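Handout 2: Gripper Alignment and Routine Care of the Tabletop Cell

Reading before the lab: course manual, sections on tool frames and soft limits. Bring the cell log.

Scope

These notes cover the small pick cell used in the second half of the course: arm, two-finger gripper, table, lamp and overhead cameras. They do not cover the arm controller cabinet, which students may not open. Questions about the cabinet go to Gisela Diekmann.

1. Before power-up

Clear the table completely. Wipe the surface with a damp cloth and let it dry. Crumbs and sugar under the fingertips change the contact height, and the change is large enough to spoil the touch-off in section 3.

Check the cable loops on the upper arm. Move the first two joints by hand with the brakes released and watch the loops through the full sweep. A loop that pulls straight before the joint reaches its soft limit has to be re-tied. Leave the slack on the outside of the arm.

Check that the lamp base is outside the keep-out zone. If the lamp has been moved, the zone in the Rurnik configuration file has to be moved with it. The zone is not updated from the cameras.

2. Fingertip inspection

Release the gripper and open it fully. Look for:
- pads lifting at the corner
- film or glue residue on the inner faces
- play at the finger root when the tip is pushed sideways

Clean the pads with isopropyl alcohol. A lifted pad is replaced, never glued back. Pads are changed as a pair and the cycle counter is reset. The service interval is 800 grasps, or earlier if the log shows two dropped objects in a row at the same grip force.

Tighten the finger screws in two passes, alternating sides. Mark each screw head with paint pen after the second pass.

3. Touch-off

The touch-off sets the height of the table in the tool frame. It is repeated after every pad change and after any collision stop.

Place the arm in the start pose and close the fingers. Point the gripper straight down over the reference mark. Lower in jog mode at the slowest setting until the force reading leaves its idle band, then stop and store the height. Raise, rotate the tool a quarter turn and repeat. If the two stored heights disagree by more than the tolerance on the cell sheet, the tool is tilted and section 2 has to be done again.

Do not touch off on an object. Wrapped items compress, and the stored height will be wrong for everything else on the table.

4. Thin and crumpled film

Clear film is the hard case in this lab. The depth reading on a glossy wrapper is often missing or comes from the table behind it, and a glare patch from the ceiling gives a false edge. Procedure:

- Take the background reference with the table empty and the room lights in their working state.
- Turn or shade the lamp until no bright patch falls on the reference mark. Ceiling glare that cannot be removed is masked in the Dralby viewer.
- Set the approach height from the touch-off value, without using camera depth.
- Approach from directly above. Close on the solid part of the item - the twisted ends of a wrapper tear or slip.

Start with single items well apart. Overlapping items come last, with the force limit reduced.

5. Fault codes

116: finger position does not match command. Usually film caught between the pads. Open, clear by hand with the arm disabled, close once with nothing between the pads, then resume.

515: contact force above limit during descent. The arm holds its position. Do not clear the code until the tip has been jogged upward. Repeat section 3.

6. Log entry

Record the pad set, cycle count, both touch-off heights, and any code with the time of day. Initial the entry.
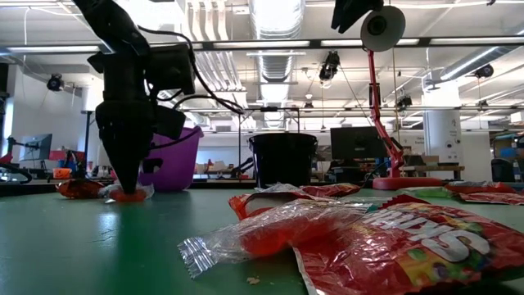 Jolora Technical College, Department of Automation and Machine Maintenance

Tip contact on a film-wrapped candy, gripper pointing straight down (section 4). Note the glare patch on the green tabletop beneath the arm. Cell sheets are kept in the Pētersons folder by the lab door.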